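March, late, should be asleep

Quick one before I forget all of it. Whole day on the knob demos. Driving the sim arm by hand with the Zaltila controller, wrist is killing me. Lorna wants 15 clean ones of the grasp before we touch the training run and I have, um, fewer.

Started 2 pm because the server was down all morning. Then first few tries just getting the feel back. You squeeze the trigger and the fingers come in, let go and they open, simple, except my thumb drifts on the stick and the whole wrist rolls with it. Threw out everything before the coffee.
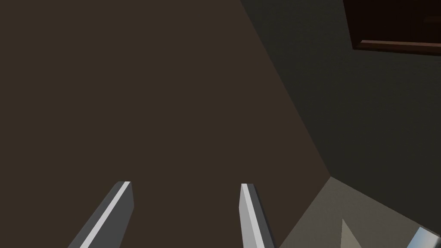 Nnamdi came by and watched over my shoulder, which made me worse. He says I start every approach too fast and then crawl at the end, and the policy is going to learn exactly that, the crawling. He's right. Annoying. Tried doing it at one even speed, counting under my breath like a piano lesson. Better. Still jerky on the turn.

Also he thinks we should start the arm in more places. Mine all begin from the same comfy spot. Fine, wrote that down, will do tommorow. 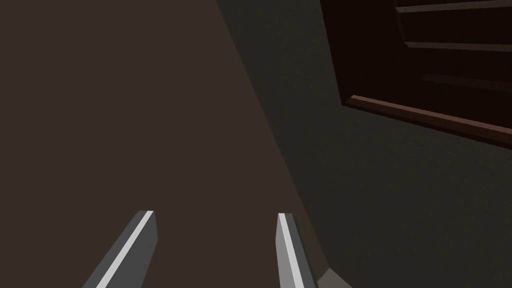

The wrist camera is what gets me. Side view is easy, anyone could drive from the side view, but the policy only gets the wrist so I made myself use only the wrist too. Long stretches of nothing but flat brown on the left and gray wall on the right, fingers wide open, and no clue how far off anything is. I ended up steering by the dark shelves up in the corner – if they slid, I was drifting. Dumb trick but it worked for me. Whether a network picks up on it, who knows. Lorna says don't think like that, just drive.

Ate a granola bar for dinner. Called mom back, finally. She asked if the robot was "smart yet" and I said it's mostly me at the moment.

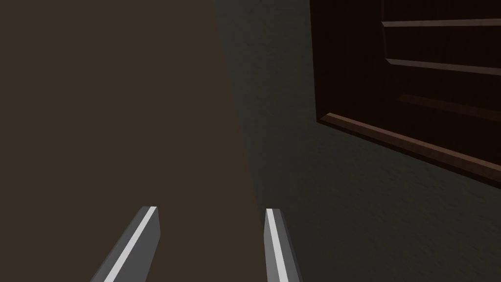
Second batch after dinner went better. Slower hands, fewer saves at the last second. Lost one good run becuase I hit reset in place of save, said a word. The Dakent folks apparently have 2,000 of these for their drawer task, I can't even picture it. They must have people on shifts. My thumb would fall off.

Things for the morning, before I lose them:

1. The grasp itself. Fingers either side of the knob, square on, THEN close. No closing on the way in. Hold a beat before moving anything.
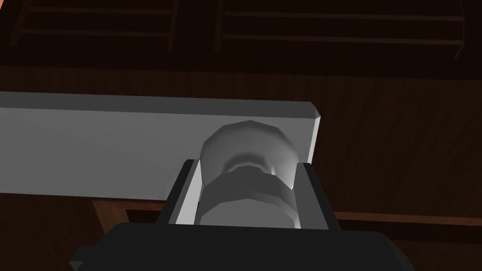
2. Vary the start pose. Like Nnamdi said. High, low, twisted a little.

3. Ask Lorna if the bad ones get deleted or just tagged. I've been deleting – hope that's ok.

4. Tape for thumb. New batteries for the controller, it was blinking at the end.

Bed. Alarm set for 7, will ignore it.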